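4.2 Temporary floor coverings and the permanence of tape

Floor coverings in shared workrooms are rarely ordered by anyone who expects to keep them. In the Tirembridge survey we logged 744 coverings across 124 rooms, and the most common answer to the question of how long a mat would stay down was "until the end of the month." The month in question was often February, and often not a recent one.

The means of fixing tells the better story. Mats bought for a purpose tend to have a rubber back or a weighted edge. Mats that were only meant to be there for the afternoon get tape, and tape has a way of outliving afternoons. Figure 7 shows the type we call a corner-taped mat, with strips of white tape holding down a gray rectangle over light wood flooring. A green plate with a small white block on it sits on the mat, and to the right cables run down to the floor and across the boards.

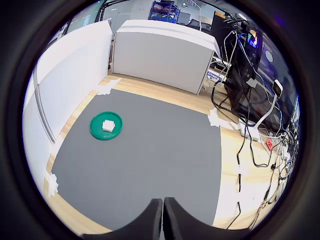 Figure 7. Corner-taped mat on a wooden floor.

Fedir Ivanyshyn objected to our treating tape as a sign of neglect, and wrote in his comments on the draft that a taped corner is the one part of a shared room somebody has bent down to look after. A loose mat, he added, is a mat with no friends.

We accept the point, with some reluctance, and have changed our coding to suit it. Tape now counts as maintenance when it holds a covering to the floor, and as neglect when it holds a covering to itself. The second case is less rare than one would hope – at the Braststead site, one runner had been mended so often that its original color was a matter of debate among the staff.

Cables were coded separately. Few respondents regarded them as part of the floor at all, though they walked around them with great care. When asked what lay beside the mat, most named the wall.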